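Conservation workshop notebook, Batcombe
Sunday, October 26, 2025

Quiet building today, so I finally got the Kelanow sampler out of its box and had a proper go at the backing question. Quick recap for Leopold, who missed the last session: the linen ground has the date 1702 stitched in the bottom border, the owner would love it to be right, and I keep changing my mind.

Started with the edges. The left selvage is intact and lovely, nice and tight, a little cockled near the top corner where somebody once tacked it to a board. The right side has been trimmed and turned under with a much whiter thread. I unpicked nothing! Just lifted the turning with a bone folder and looked in with the hand lens. The color under there is so much stronger than on the front, greens especially.

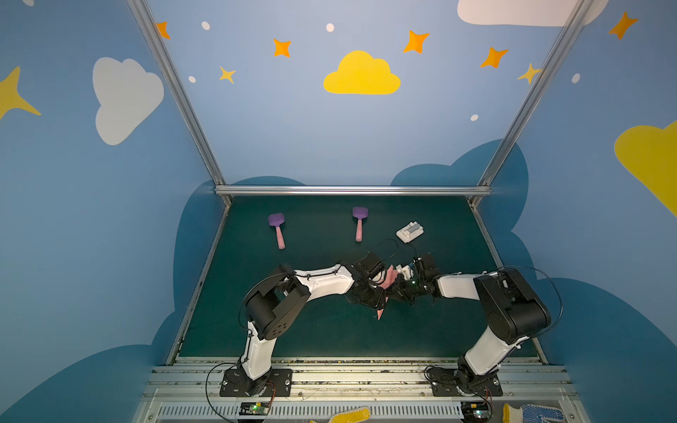 Both arms over the green bench top, pink piece between the grippers.

Thread count came next. I get 128 stitches along the alphabet row, counted twice because I lost my place the first time when the phone rang (Şengül, asking whether we still have the spare humidity logger. We do, it's in the drawer under the sink). The stitching in the date is a different hand, I'm fairly sure of that now. Tighter, and the back is messier, with long floats between the 7 and the 0. Could be a child's work with the teacher finishing it off, could be a later addition. I went back and forth on this all through lunch.

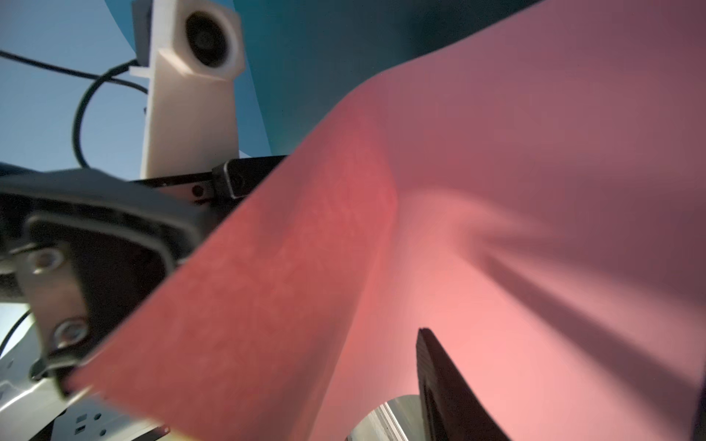 Close-up of the pink material, with the folds on the right.

Tried the blotter test on the brown thread, 2 spots, deionized water only. Faint tan halo on the first, nothing I could see on the second. So no wet cleaning for now, and please don't let anyone talk us into it.
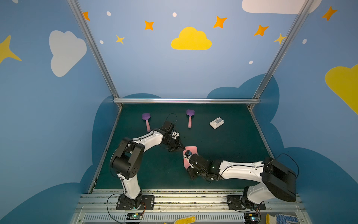 Also went through the photocopied inventory from the Tidada sale again. Lot 8 is "a needlework, framed, with verse," and ours has a verse, but so does every other sampler in the county. No measurements given, very annoying. Şengül thinks the auction house may still have the old stock book, and she was going to write to them back in August, so I need to ask her if she ever heard anything.

To do:
Ask Leopold Camenzind for the raking light setup, mine flickers.
New acid-free tissue, we're down to the last few sheets.
Compare the date stitching with the Nam sampler, same border pattern and a much better history.
Put the sampler back FLAT, face up, lid loose.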